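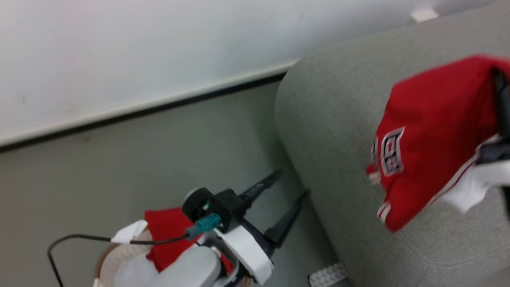 Cadarska trial kit, review meeting, Nov 8, 2020. Fuseini Ayaaba in the chair, taking notes as well so bear with the typing. Main item was whether we keep the two-arm kit past the trial or send it back to Tindall. Laundry task first. Jersey over the sofa still the hard one: one gripper has the red shirt on the right, the other is open with nothing in it, and the numbers are folded over so you can't read them. Vendor says folding software wants the print flat before it starts. Agreed that is a lot to ask of a shirt.

Cable. The thin black one off the teal plug at the wrist loops way out to the left. Asked for a shorter lead or a second clip. Tindall to quote, no charge if it's under warrenty.

Gripper fingers. Long ones OK on jerseys and towels, poor on socks. Short set is in the Arileo add-on pack, 400 extra. Not approved today. Want to borrow a set first.

Software. Update 4 installed at Irnumthorpe, no complaints so far. Restart after a stop still too slow, and the manual has the steps in the wrong order. Fuseini to send marked up pages.

Support plan. 52 weeks is the only term offered. We asked for half that, no answer yet. Phone line good, email slow. Somebody wanted it minuted that the phone people were very patient.

Noise: no issue. Skip next time.

Floor space. Kit fits next to the sofa but the round base needs to be easier to shift for cleaning. Ask about wheels.

Decision: keep kit to end of November, no purchase yet. Two people against, wanted it returned now. Their point was price, mostly.

Actions
Fuseini: manual pages, loan of short fingers, chase support term
Tindall: cable quote, wheels
All: log failed folds on the sheet by the door, with the garmet type

Next meeting when the quote is in.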